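Fitted sheets in furnished rentals: fit, shrinkage, and replacement
Speaker notes, Ivbridge Textile Care Meeting, 2018-11-19

SLIDE 1. Title
Leave up while people sit down. Say that the handout has the tables and the slides do not.

SLIDE 2. Scope
Fitted sheets only. Flat sheets, duvet covers and pillowcases are in the handout, last page. The data come from two sites, Dirnberg and Vesgate, both furnished rentals with linen washed off site. Total in the study: 731 sheets, all tagged at first issue.

SLIDE 3. Why fit is a separate problem
A flat sheet that shrinks is still a flat sheet. A fitted sheet has to clear the mattress corner and tuck under it. Loss of length shows up first at the corner pocket, where the cleaner pulls hardest and where the seam usually gives way. Most sheets we pulled from service were recorded as "torn." On inspection the tear followed the pocket seam and the cloth around it was sound.

SLIDE 4. Terms
Drop: height of the side panel, measured from the top edge to the elastic.
Pocket depth: drop plus the turn under the mattress.
Recovery: how far the elastic returns after a fixed stretch.
Read these slowly. Suppliers use "depth" for either of the first two, and the order forms do not say which.

SLIDE 5. Measurement
Sheets were dried, left flat overnight, then measured on a table without tension. Three readings per side, middle value kept. We tried measuring on the mattress and dropped it — the readings depended too much on who had made the bed.

SLIDE 6. Results, length
Cotton percale lost nearly 9 percent in length at Dirnberg. Most of it was gone in the first few washes. The blend lost much less. Width changed little in either. Point at the left plot only. The right plot is the same data by batch and takes too long to explain.

SLIDE 7. Results, elastic
The elastic is the weak part after 35 washes. Recovery falls slowly, then quickly. Tumble drying at the high setting moves the drop forward. Vesgate changed its dryer program in September, so its curve has a step in it. Mention the step before someone asks.

SLIDES 8 TO 11. Surface creasing
Run these without stopping. Creasing is what guests complain about, and it is a poor guide to fit. A sheet with slack in it creases as soon as anything is set down or leaned on. A tight sheet can crease too, from folding while warm. The inspection form should keep the two apart. 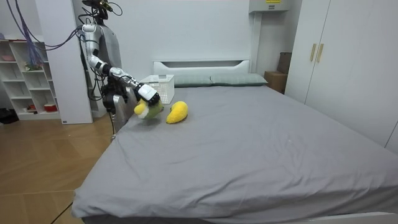
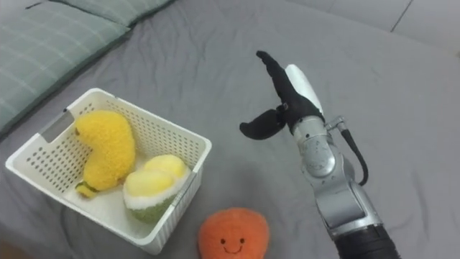
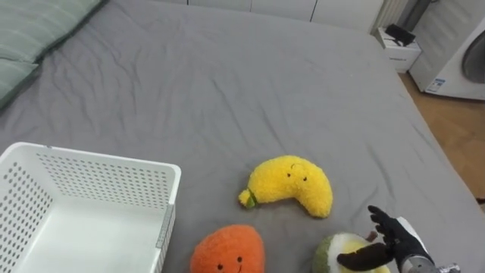
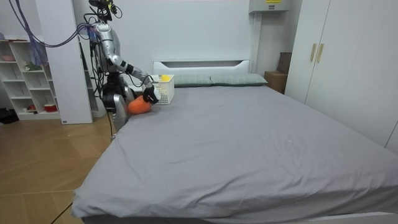
The bed, four views. Folds and creases in the gray sheet: second and third.

SLIDE 12. Inspection form
Current form has one box for appearance. Proposed form has 3: crease, slack at the side, pocket on or off the corner. The cleaner fills it in with the bed made and before the pillows go on. Trial at Vesgate only so far. Completion was good on weekdays and poor at changeover.

SLIDE 13. Ordering
Order by pocket depth after washing, with the mattress protector included. The Nägeli order sheet has a column for this, second from the right. If the supplier quotes unwashed size, ask for a washed sample and measure it yourself. Do not mix batches in one apartment — cut length varied between batches more than we expected.

SLIDE 14. Limits
Two sites, one laundry. Hard water at both. No linen, no jersey. Mattress heights were taken from the purchase record and checked in only a few rooms at Dirnberg.

SLIDE 15. Questions
Likely ones:
Cost per wash — in the handout, table 4.
Deep mattresses with a topper — not tested.
Corner straps in place of elastic — some tried at Dirnberg, straps lost in the wash, numbers too small to report.
Ironing — none of the sheets in the study were ironed.

Collect the sample sheets from the front table before leaving the room.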